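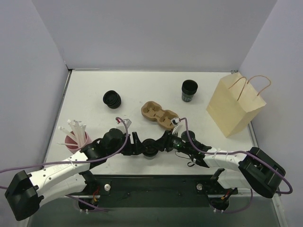 Pale gray walls, white tabletop, purple cable. A color scheme!

OK so I've been painting my apartment for most of August and I have a LOT of feelings about gray. Thread, because my family has asked me to stop bringing it up at dinner.

Background: two bedrooms, top floor, windows facing north and a little east. Every wall was the yellowish landlord cream when I bought it. In the evening with the lamps on it looked like the inside of a banana.

I wanted pale gray. Simple, right? I went to Trasberg (the paint place by the bus depot, not the big one) and said "pale gray please" and the guy at the counter just pointed at a wall of cards. There were 83 on it. I know because they're numbered.

I brought home a fat stack of them and taped them up over the couch. By dinner half of them were blue. One was lilac! It was called Quiet Pebble. There is nothing quiet about that pebble.

What I learned from the guy, whose name is Santeri and who has been very patient with me: almost every gray has another color hiding in it. Blue, green, violet, a bit of brown. You can't see it on the card by itself. Put the card on a sheet of plain printer paper and it jumps right out.

The printer paper trick is the best thing in this thread so if you're only here for one post, that was it.

North light is cool, so a gray with blue in it goes really blue up here. My friend Lauri has a south-facing place and used the exact same can I rejected and his looks warm and lovely and I'm a tiny bit mad about it.

Sample pots! Get them. Please don't do what I did at first, which was paint little squares directly on the cream wall. The cream around them makes everything look colder and dirtier than it is, and then you have squares to sand down.

Do it on big pieces of poster board, two coats, and leave a white border around the edge. Then you can carry them from room to room like a weirdo. I leaned one against the bathroom mirror for a week.

Look at them in the morning, at noon, and at 9 at night with the lamps you really use. My hallway winner at noon was wet cement by bedtime.

Oh and check your light bulbs before blaming the paint. I had one cool white bulb and two warm ones in the same ceiling fixture and didn't notice for YEARS. Swapped the odd one out and two of my "bad" grays were fine again.

Somebody asked which one I picked. Living room and hall are Grumlow "Oat Fog," which has a little brown in it. Bedroom is one step lighter on the same card. I tried to find something for the kitchen on that card too but it got muddy by the stove.

Finish: matte on the walls, eggshell in the kitchen and hall. Matte hides every bump and my walls are basically all bump. It also picks up a mark if you look at it with a sandwich in your hand, so the hall got eggshell.

I did not do the ceiling and now I wish I had. Old ceiling white next to new gray looks like teeth. So that's September sorted out.

Prep, ugh. I spent three evenings on filling and sanding and one on washing the walls with sugar soap. My neighbor Orvokki came up to see what the noise was, stayed for coffee and told me I'd missed the whole strip above the door frame. She was right. You could've planted carrots in that dust.

Primer question, since I've had a few now: I primed the filled spots and the banana kitchen. I did not prime the bedroom. The bedroom needed a third coat. You can do the math on what I'd do next time.

Tape. I bought the cheap tape and it took a ribbon of paint off the window trim as long as my arm. Went back for the better one and ran a damp rag along the edge after sticking it down. Pull it off while the last coat is still a bit soft, slowly, back over itself at an angle. So satisfying, I did the last bit twice in my head.

Cutting in without tape is a thing people do, apparently. Lauri does it with a cup of coffee in the other hand. I tried along the ceiling line and it looks like a heart monitor.

Roller stuff: medium nap for lumpy walls, and wash the fluff off a new roller before you start or it's in your wall forever. Wrap it in a plastic bag between coats and you don't have to rinse it. Mine stayed good overnight in the fridge, next to the yogurt.

Money, because people always leave this out. I set aside 600 for the whole place and went over it. The paint itself was fine! It was the drop cloths and brushes and filler and a second tray and the good tape and the sample pots. The pots got me. You tell yourself they're tiny.

If I were cutting costs I'd skip the fancy angled brush set and keep one decent two-inch brush. I used the same one for everything. The other brushes are in a jar looking artistic.

What goes with it, then. Pale gray on its own can feel like a waiting room, especially with white furniture, and my table and shelves are all white. I panicked for a couple of days when the couch went back in.

The fix was one strong color in small amounts. I went with purple! A plum cushion, a purple lamp cord (the fabric kind), and a bowl from a flea market that's closer to eggplant. A skinny line of bright color on all that gray does so much work. You don't need a whole purple chair.

Wood helps as well. I dragged the old pine stool in from the balcony and the room relaxed.

And plants, obviously. Green next to a brownish gray looks great. Green next to a blue gray made my poor fern look seasick.

Replying up here so I don't say it ten times: yes, I'd do gray again in a north-facing room. Just get one on the warm side and go a step lighter than you think. It always looks darker once it's on four walls.

Also yes, the smell went away. I kept the windows open two days and slept in the living room with my head practically on the balcony.

Hilkka wants to know about the radiators. I haven't touched the radiators. I'm scared of the radiators. If you've painted behind one of those old ribbed ones without taking it off the wall, please tell me how, I have a long skinny roller on a stick and not much confidence.

Hall photos when I've got the coat hooks back up. One of the wall plugs came out with a chunk of plaster the size of a cookie, so I'm off to Trasberg again for more filler. Santeri is going to start charging me rent.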